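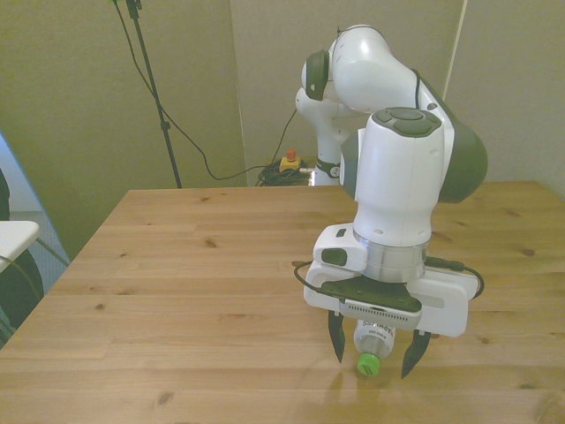 Figure 1. Arm over the table with the bottle held cap down.

Section 4: Recording Your First Set of Examples

By now your arm is bolted down, the gripper opens and closes from the handset, and Rukorbridge is running on the desk computer. Great, because this is the fun part! In this section you'll guide the arm through a simple bottle task over and over, and Fulatach will turn those runs into something it can learn from.

The starter task is called "bottle, cap down." The arm takes a clear plastic bottle, turns it over and brings it to the tabletop with the cap facing the wood. It sounds small, but it packs in a reach, a grasp, a big wrist turn and a careful descent, and you can see at a glance whether a run went well. We love it as a first project.

4.1 Before you record

1. Clear the part of the table the arm can reach. Leave only the bottle you're going to use.

2. Check that the screw cap is tight. Use an empty bottle for your first set.

3. Put the emergency stop where you can reach it from the spot where you'll be standing. Press it once, confirm that the arm won't move, then twist to release it.

4. Move the wrist slowly through a full turn and watch the gripper cable the whole way. It should have enough slack to follow the turn without pulling tight or getting between the fingers.

5. Open Rukorbridge and choose New Set. Type a name with the task and the object in it, such as bottle_capdown_green. You'll thank yourself when you have a dozen of these.

CAUTION: Keep your hands away from the fingers whenever the arm is powered. If you need to straighten the bottle, press the emergency stop first.

4.2 Recording a run

1. Stand the bottle upright anywhere inside the start area you marked in Section 3.

2. Press Home on the handset and wait for the tone.

3. Press Record. The tone sounds twice and the arm goes into guided mode.

4. Guide the gripper to the bottle. Come in from the side with the fingers open, and close them around the body of the bottle, leaving the cap free.

5. Lift until there's plenty of room underneath, then turn the wrist until the cap faces down.

6. Lower the bottle slowly. Stop as soon as the cap meets the tabletop. Don't press! Pushing against the wood shows up in the force log and the model will happily copy it.

7. Hold still for 2 seconds so the end of the run is easy to find.

8. Press Stop, then mark the run Good, Poor or Discard.

NOTE: Fulatach records the joint positions, the gripper opening and the video from the fixed camera together. If the camera light goes off during a run, mark it Discard and do it again.

NOTE: A fumble isn't always a Discard. If the fingers miss, you back off and then get a clean grip, mark the run Good. Those recoveries are gold. Milagros Ticona's training team at Gedoncombe asks for them by name.

4.3 How many runs?

Start with 9 practice runs and delete them all. Really! Everyone's first few are jerky, and it's a nice way to loosen up before anything counts.

For the real set, aim for 1000 runs spread over several sessions. The Rengifo sample set that ships with the software was recorded the same way, and 947 of its runs were kept after review. Open it and play a handful back before you begin. It's the quickest way to get a feel for the pace we're after.

Mix things up as you go:

- Move the bottle to a new spot in the start area before every run.
- Turn the bottle so the label faces a different way.
- Change the room lighting between sessions, never in the middle of a run.
- Trade operators if you can. Two people guide an arm in surprisingly different ways, and the model gets better for it.

4.4 If something goes wrong

The bottle slips while the wrist is turning.
Grip a little closer to the middle of the bottle and raise the grip force one step. If the plastic starts to buckle, go back down a step.

The arm halts with a cable warning.
Press the emergency stop, free the cable by hand, release the stop and press Home. Discard the run.

The label hides behind the gripper in the video.
No problem at all. Partly covered views are useful, so keep the run.

Playback looks jumpy.
Close other programs on the computer and record one test run. If it still jumps, see Section 7.

When your set is finished, choose Check Set. Rukorbridge lists any runs with missing video or a missing grade, and you can fix the grades right in the list. Then go on to Section 5, where you'll start your first training job.

Section 4 written by Rocío Londoño. Revised August 2020.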